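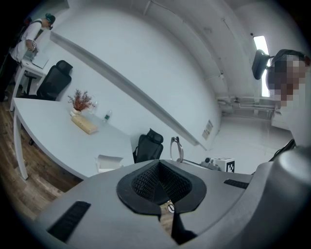

# Womness — hand-held gripper recordings, fault release

Womness is a set of short demonstrations recorded with a hand-held gripper in an ordinary office. People pick things up from desks, put them down somewhere else, and we log what the camera saw and how far the fingers were open. The plan was to train a pick-and-place policy from it. Then a fault crept into the finger width signal, and the broken recordings turned out to be so interesting that we're putting them out in full, bad bits and all!

If you work on spotting sensor faults, or you just want to see what a slipping encoder looks like across lots of everyday tasks, please dig in.

## What went wrong

The set has 3644 episodes. In 319 of them the logged finger width doesn't match the real one. The clamp holding the width encoder had worked slightly loose, so a hard squeeze could turn the shaft inside it. After that the log said the fingers were more open than they were, and it stayed wrong until the next calibration.

We missed it for far too long. The video looked fine, the timestamps looked fine, and the width curve still had a lovely smooth shape. It was simply shifted. The first real sign came on the robot arm at Jisberg, where a policy trained on the early data closed much too hard on a paper cup and crushed it. We blamed the policy (sorry, policy) and trained it again. Same result.

Nam-gil Tak found the cause by plotting the lowest width in each episode, in recording order. It should be a flat line with a bit of fuzz. From episode 1756 onwards it goes up in steps, and each step follows a task with a firm grip — bottle caps, mostly.

## Safety note

Please don't run a policy trained on the faulty episodes on a real arm without a force limit. The error always goes the same way: the policy believes the fingers are further apart than they are, and keeps closing. After the cup we had one pinched glove at Jisberg. There was no injury, but the arm was stopped by hand and it should have stopped by itself. The Jisberg arm now has a current cut-off on the gripper motor, set below the level that marks a foam block.

## Files

```
episodes/ video and width log, one folder per episode
calibration/ open and close sweeps
labels.csv fault label for every episode
width_fixed/ corrected width, where we could work it out
notes.txt recording notes, lightly tidied
```

Columns in `labels.csv`:

- `episode` — episode number, in recording order
- `fault` — `none`, `shifted` or `slip`
- `offset_mm` — our estimate of the error, blank if unknown
- `checked_by` — initials of the person who watched the video

`shifted` means the width was wrong all the way through. `slip` means the shaft moved during the episode itself. There are only 7 of those and they are brilliant: you can see the fingers stop on the object while the log jumps.

## How the labels were made

Dong-hyun Shin wrote a small script, `yeo`, that compares the logged width with the gap between the fingertips in the video. Anything over the threshold was watched by one of us. Episodes where an object hides the fingertips for most of the clip were watched too, whatever the script said.

The corrected widths come from subtracting the offset at the nearest moment when the fingers were fully closed. Treat them as good enough for plotting. We haven't trained on them yet.

## Known problems

- Some offsets are missing where the fingers never fully close.
- Calibration sweeps from the first recording block were overwritten. Entirely our fault.
- Faces are pixelated, and the blur can flicker when someone moves quickly.
- Notes use "left" and "right" from the holder's point of view, except the Cludham ones, which use the camera's.

## Changes

27th January: fault labels added, `width_fixed/` added, earlier "clean" tag withdrawn. If you downloaded the set under that tag, please fetch it again.

Planned for February: a fresh batch with the shaft pinned, and a calibration sweep before every task instead of one per session.

Found a shifted episode we marked as `none`? Send us the episode number and we'll check it. We'd love to hear what your detector makes of the slips, too.

Contact the Womness maintainers | © Womness project, Cludham | Back to top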